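The club secretary of Nukodthorpe receives me in the room under the main stand, where the heating makes a noise and there are two chairs. She has agreed to talk about the sale of the club, on the condition that I do not print her name. Members were told in September that the owner, the sports holding Celtosmont, wants to sell its whole share. Since then they have heard very little.

"We learned it from a letter of one page," she says. "The letter thanked us for our patience. I had not been asked yet to be patient."

Two buyers are known. The first is Sowa, a family firm which makes cold stores for fruit and already pays for the shirts of the youth teams. The second is Puser, an investment company that owns parts of two other clubs abroad. The supporters' association holds 69 shares from the old times, when the roof was repaired with money from the town. It is a small part, but under the club rules the association must be heard before any sale.

I ask her what "heard" means. She laughs for the first time.

"This is what the lawyers discuss. For us it means a meeting, with the papers on the table. For Celtosmont it means, I think, that we may send an email."

At the last meeting 453 members voted on a simple question, if the ground should be kept out of the sale and leased to the new owner. Only 96 were against. The result does not bind Celtosmont, but the secretary has sent it to both buyers with a short note. Sowa answered the next morning. Puser answered after three weeks, and asked for the plan of the parking area.

She does not want to make from Puser a bad character. "They were polite, and they know football. They asked good questions about the academy. But they could not tell me who decides in their company, and I asked it twice."

About money she is more careful. The club has debts to the brewery and to the bus company, and the wages of the spring are covered only if 300 season tickets are sold before the winter break. She repeats this number to everyone who comes into the office, also to the man who brings the post.
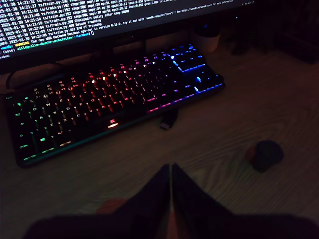 When will the members know who the new owner is?

"Before the last home match, if Celtosmont keeps its own calendar. The league needs the documents one month earlier, so there is not much space for delay."

She would like to see the lease signed first and the sale after it. Then she looks for the key of the ticket office, which opens at five.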